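The Bed as Living Room

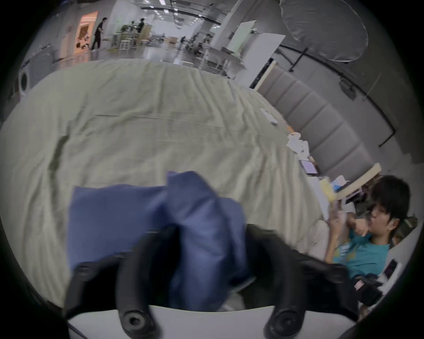 A blue cloth on a pale green sheet, with a tablet and papers near the headboard.

In a small apartment in Lorkcombe, the bed does the work of a couch, a desk and a folding table. Laundry gets sorted on it. Mail gets opened there and tends to stay.

The sheet creases by noon — a quick pull at the corners helps. A padded headboard makes sitting up easier on the back. Clear the bed before dinner, papers first, then cloths, and bedtime takes 2 minutes.

Contact Cerno | © Cerno 2025 | Back to top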